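Posted in March by Anoma Paul, Sirkwood press office
14 shares | 2 comments

SIRKWOOD PUBLISHES ITS FIRST CHORES REPORT, AND NO, YOU CAN'T SACK THE DISHWASHER YET

Hello from Sirkwood! I'm Anoma, I write most of what goes out under our name, and for once I've been allowed to write a press release the way I talk. Our first Chores Report is out now and it's free to anyone who wants it. It tries to answer the thing every one of us gets asked at weddings, which is whether a machine can do the housework yet.

The short answer is some of it, slowly, if you lay everything out nicely first. The long answer runs to 32 pages and took us all winter, so I'd love you to read that too.

We ran 898 attempts at everyday jobs in our test kitchen in Plundaddale. Some were household chores (folding tea towels, loading a rack, putting shopping away) and some were the sort of thing you'd find behind a counter or in a stockroom. Every attempt was marked by a person with a clipboard, and the rule was strict. If anyone had to reach in and help, even to nudge a plate a tiny bit, it went down as a miss. Hagos Wubshet wrote that rule and has defended it against all of us, me included, on the grounds that you wouldn't buy a washing machine that needed a nudge.

Food assembly turned out to be the one visitors want to talk about, so I'll spend a bit of time on it. Making up a burger sounds like nothing. You put down half a bun, then a patty, then cheese, lettuce and tomato, then the other half on top. A bored teenager can do it while holding a conversation. For a robot arm it's five different problems in a row, and each one wants a different sort of touch. Buns squash. Cheese slices cling to each other. A patty is fairly forgiving, bless it, and if the whole menu were patties we'd be writing a very different report.

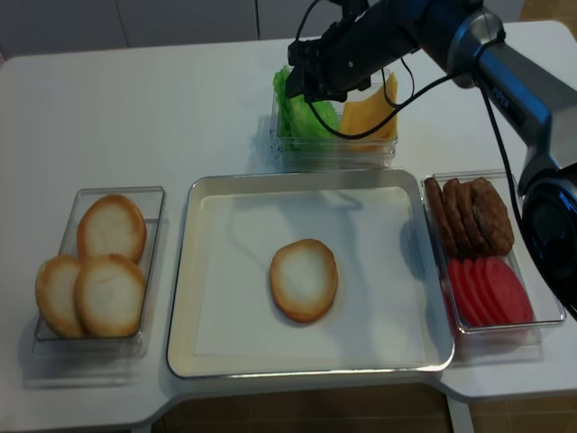
Lettuce is the one that makes our engineers go quiet. Every leaf is a different shape, it's thin, it folds up on itself, and when you take hold of one you've often taken hold of its neighbours too. People sort that out with a little shake and don't even notice they've done it. "I spent longer on lettuce than I did on my dissertation," Iara Ulloa told me when I asked her for something I could quote, and then she asked me to say that she's proud of it, so there you are. She runs the manipulation work here and she's the lead author of the food chapter.

Tomato comes a close second. The slices are slippery, and a grip firm enough to lift one can easily be firm enough to tear it. The food chapter goes into this at length (there's a table of grip settings that I'm told is very exciting if you're that way inclined).

What I took from it, as somebody who came to this from local newspapers and can't write a line of code, is how much of the work gets done before the arm moves at all. Somebody has sliced, sorted and set out the ingredients. Somebody will wipe down afterwards. When you see a clip online of a robot making lunch, do ask who did the chopping! We've put the set-up time into the report next to the robot's own time for each job, and in plenty of cases the set-up is the bigger number. We argued over whether to print that. Mohammed-Awal Kpodo, our director, said that if we left it out he'd take his name off the front, and that was the end of the argument.

"I'd like people to trust us in ten years," he says. "Telling them their kitchen will run itself by Christmas is a poor way to go about it."

There is good news in there and I don't want to bury it. Repeated jobs with sturdy objects are in decent shape. Moving tubs from one shelf to another, sorting cutlery into a tray, taking boxed goods off a trolley: these are jobs where we'd be comfortable letting a small business try an arm out, with a member of staff nearby. Two firms are going to do just that. Iturra, who make packed lunches, will be trying one on their line for the simpler steps, and Hallerano will be using one in a stockroom. Both have agreed that we can publish whatever happens, good or bad, and I think that's very sporting of them.

Laundry is further off than I'd hoped, I'm sorry to say. Fitted sheets were attempted. I'll leave you to find that page yourselves.

We also asked 122 people which chore they'd hand over first. I was sure it would be the loo. It was the washing-up, by a mile, and cooking came nearly last, so perhaps all our fretting over lettuce is for the shops and cafés. Urmila Chaturvedi, who ran the survey, thinks people like making their own tea and just hate what's left in the sink. She's carrying on with a second round of questions for shop and kitchen staff, and would love to hear from anyone who does this work for a living and has ten minutes to spare.

The Chores Report can be had by writing to the Sirkwood press office, on paper or by email. Journalists are welcome to visit the test kitchen in Plundaddale, mornings are best, and I'll put the kettle on myself. Interviews with Iara, Hagos and Urmila can be arranged through me.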